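Gridstead Players' Help > Saves and Settings

Moving a Gridstead save to a new PC without losing the rail network
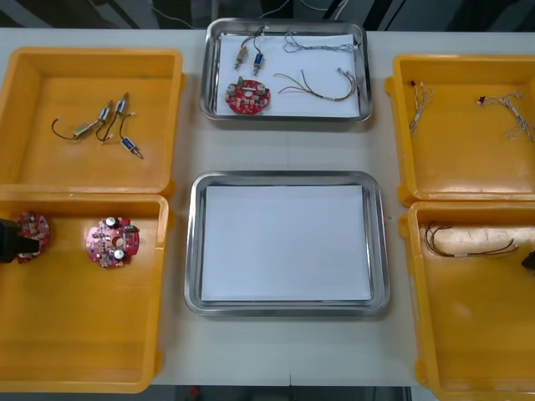
The problem

Posted by prolley_mains, Saturday, August 17, 2019

I have one town in Gridstead that I have been building since last October. It is the only save I care about. The population is 3888 and most of the east side runs on a rail loop that took me several weekends to get right.

I bought a new desktop and want to move the town over. I copied the save folder to a USB stick, installed the game on the new machine and pasted the folder into the same place. The town shows up in the load menu with the right name and the right thumbnail. When I load it, the roads and buildings are all there, but every train is gone and the stations say "No line assigned." The track is still on the map. The depot is there too, but it is empty.

Things I have tried:

Loading an older autosave. Same result.
Verifying the game files. It found nothing wrong.
Copying the folder a second time in case the first copy was bad.
Turning off the one map mod I use. The game then refused to load the town at all, so I turned it back on.

Both computers run Windows 10. The old one still works and the town loads fine on it with all the trains running. I do not use cloud saves because my connection is slow and it used to hang on exit.

I could rebuild the lines by hand but there are 14 of them and the timetables are all different. I would like to avoid that if there is any way. Is the line information kept somewhere else?

ruchti_junction

Yes, it is kept somewhere else. The save folder only has the map, the buildings, the budget and the track. Lines, timetables and vehicle assignments go in a separate folder called Routes. It used to be part of the save, but it was split out in the patch that added shared timetables, and the load menu does not warn you when it is missing.

Before you do anything else, do not save the town on the new PC. If you already saved it there with the trains missing, delete that copy and start again from the old machine. Once the game saves a town with no lines, it marks the stations as cleared, and putting the Routes folder back afterward will not help.

On the old PC:

Start the game, load the town and let it run for a minute. Then pause, save under a new name and quit to the desktop. Wait until the game has fully closed. The routes file is written on exit, so if you copy while the game is open you will get the old version.

Open Documents, then Gridstead. You should see Saves, Routes, Mods and a file called profile. Copy all four of them. It is tempting to pick out the one town, but the routes files are named by number and it is hard to tell which goes with which.

On the new PC:

Install the game and start it once so that it makes its own folders. Go as far as the main menu and quit.

Turn cloud saves off in the launcher before you paste anything. You said you don't use them, but the setting is stored on each machine and it is on by default after a new install. If it is on, it can replace what you pasted with an empty set the first time you launch.

Paste the four items into Documents, Gridstead and say yes to replacing everything.

Start the game, open the Mods page and make sure your map mod is ticked before you load. Then load the copy with the new name.

The first load will be slow. On my machine a town with nearly 2000 people sat on the loading screen long enough that I thought it had crashed. Let it finish. When it opens, the trains will all be in the depot and the game will be paused. Unpause and they will go out to their lines in order. The timetables will look wrong for the first in-game day and then settle.

If the stations still say "No line assigned" after that, look at the profile file. The number on its second line has to match the number at the start of the routes file names. If it doesn't match, the new install made its own profile and yours did not get replaced. Close the game, delete the new one and paste the old one again.

gender_of_trains

Had this happen, I just rebuilt mine. Took an evening. You can copy a timetable from one line to another with the clipboard button so it isn't as bad as it sounds. Also turn off autosave while you are testing stuff.

tidewater_zoning

The instructions from ruchti_junction are right and I have used them twice. A couple of things to add.

If your Documents folder is synced to an online drive, the game may be reading from a different Documents folder than the one you have open. This caught me the first time. Right-click Documents, choose Properties and look at the Location tab. If the path has the name of the sync service in it, paste the files there instead.

Check the version number in the corner of the main menu on both machines. They need to be the same. If the old PC has been offline for a while, update it first, load the town, save it and then make the copy. Routes files from before version 13 are not read by the current game, and there is no converter. The old machine has to do the upgrade itself by loading and saving.

I would also not bother with verifying files. It only checks the game's own files and does not look at anything in Documents.

Keep the USB copy after you are done. They are small files.

prolley_mains

It was the Routes folder. I had only copied Saves. I had autosave on as well, so the copy on the new machine was already spoiled, and I deleted it and started over from the old one. Cloud saves were on too, and I had no idea.

All the lines are back. One freight train came out facing the wrong way and blocked the harbor platform until I sent it back to the depot. Everything else is running. I marked the long answer as accepted.

Status: Solved. Replies to this topic are closed.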